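Sage green cabinets with a dark blue-gray wall, will it look muddy?

Asked by Wendelin Steiner, 5th June
Category: Home and Garden > Paint and Color

We have a small kitchen in an older house in Mundport. The cabinets were done by the previous owners in a pale sage green and we want to keep them. The walls are a yellowed cream and have to go. I'm thinking of a dark slate blue-gray on the long wall and maybe on the short one next to the back door. The window faces north, so we don't get a lot of sun.

My wife says two grayish colors together will look like dishwater. The man at Hubmann said it would be fine but he also wanted to sell me two gallons. Has anyone done this? Also, matte or eggshell? We cook a lot.

The cabinets are matte as far as I can tell. Countertop is plain white.

3 answers

Luzius Gisler
Accepted answer

I did nearly the same thing in January and I like it. The green was a bit grayer than yours sounds, and the wall was a Lumeck color called Dinari, which is a slate with some blue in it. 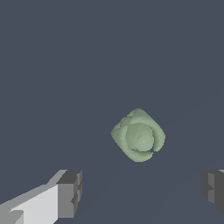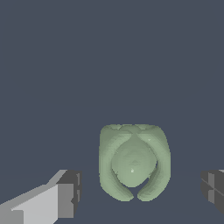
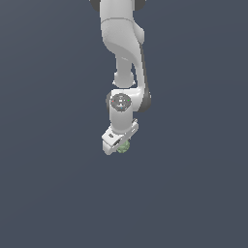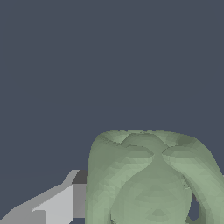

What matters most is how far apart the two colors are in lightness. If the wall is only a little darker than the doors, your wife is right and both will go dull. Go at least two steps darker on the card than you think you want. You can see the difference in lightness in the first picture, where the green is muted but still reads as green against the flat blue-gray, and it only goes toward olive in the creases and on the lower side. Expect something like that on your cabinets if the doors have panels or molding. The edges will look browner than the flat parts, more so in the evening. White holds up fine against the dark color too, so I wouldn't touch the countertop.

For the finish I used matte on the long wall and eggshell behind the stove. Matte shows grease and you can't scrub it much. If you only want to buy one can, buy eggshell.

Before you buy anything, paint two coats on a big piece of cardboard and stand it up next to a cabinet door. Leave it there for a couple of days and look at it with the lights on and off. The little paper chips are useless for dark colors. Mine took three coats in the end, and I should have used a gray primer over the cream.

bluedoor70

Don't do two dark walls in a north-facing kitchen. We did and ended up repainting one of them. One is plenty. What bulbs do you have? Ours were the very yellow kind and the green looked like pea soup until we changed them.

Comment from Wendelin Steiner: Yellow ones over the sink, I think. Will check tonight. We'll leave the short wall light.

mossgarden

just paint it white

Comment from Luzius Gisler: He asked about blue-gray.

Comment from mossgarden: i know. white goes with green and you can touch it up any time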